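Mirnano Household & Grounds Help
Home | Kitchen | Workshop | Yard & Paths | Services

Yard & Paths: Preparing for a Walking-Robot Path Survey

The Cendano path survey is offered to homeowners and property managers responsible for long private walks. A walking robot travels the route and records its surface and edges, and the customer receives a written report. The fee is $200 for a single path of up to 1286 feet. Bookings for June are now open.

Before the visit, please rake leaf litter back from both edges of the pavement. Twigs lying on the path should be picked up by hand, as a blower tends to push them into the verge and they soon return. 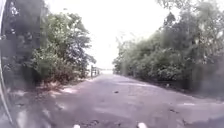 Low branches should be trimmed to a height of 67 inches. Early morning visits are preferred – pedestrians are fewer, and gates can be left open without inconvenience. Dogs must be kept indoors until the operator has left the property.

Our reviewer, Ansel Halvorsen, found the Cendano report clear and the booking process slow. The competing Dizon service costs less but does not cover fenced routes. Customers with a split-rail fence should check the rails for protruding nails and clear any fallen wood from the pavement side.

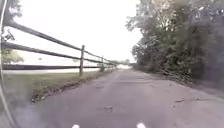
Worn asphalt beside a split-rail fence, with debris along the grass edge.

Reports are delivered by e-mail within six days. Patching compound may be applied once the report has been read – sweep the area first, and follow the directions on the container.

Print this page | E-mail this page

Contact Mirnano | Copyright Mirnano. All rights reserved. | Back to top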